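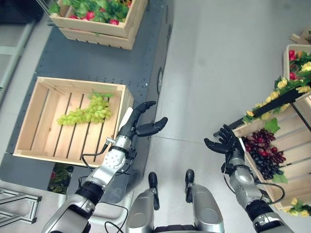
Stetness Retail Services — Fixtures and Display Section

Product Review: Klinhom Open Display Crate

The Klinhom crate is a shallow, open tray of pale unfinished wood with a slatted floor and four low walls. The Section reviewed it for use in produce and seasonal displays, and purchased 7 units for the Trondusgate store.

The low walls are the main strength of the design. A single bunch of green grapes laid across the slats remains in full view, and customers can reach it from any side. Deeper crates still suit greenery and flowers, where leaves and blooms may spill over the rim, but small fruit tends to disappear in them.

The gaps between the slats allow air to pass beneath the fruit. They also allow loose berries and stems to drop through, and staff at Trondusgate asked for a liner within the first week. Klinhom does not supply one. A plain paper sheet, cut to size, has proved adequate.

The unfinished wood marks easily. Grape juice left overnight produced a stain that light sanding did not fully remove. Stores that prefer a uniform appearance should consider the Plallska sealed crate, although it is heavier and its darker color does less for pale fruit.

Rating: 3 out of 5. Approved for dry and lightly handled produce. The Section will review the rating in May.

Stetness Retail Services | Contact the Section | Copyright 2026 | Back to top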